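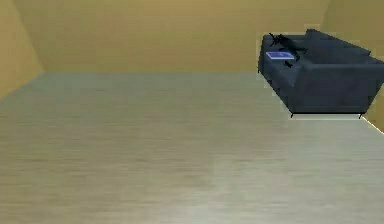
## April 30, 2019

Well, the yellow won. Valentina held out for green right up to supper, bless her, but I've loved a mustardy wall ever since Grandma's kitchen, and I wasn't going to budge (I did promise her the hallway!). Omid wants 25 dollars an hour to paint, and he can start in May, after he finishes at Greer's. I made soup and we sat talking much too late about Grandma and her terrible radio, and I forgot to call Tuấn back. Must do that before breakfast, and find the paint card.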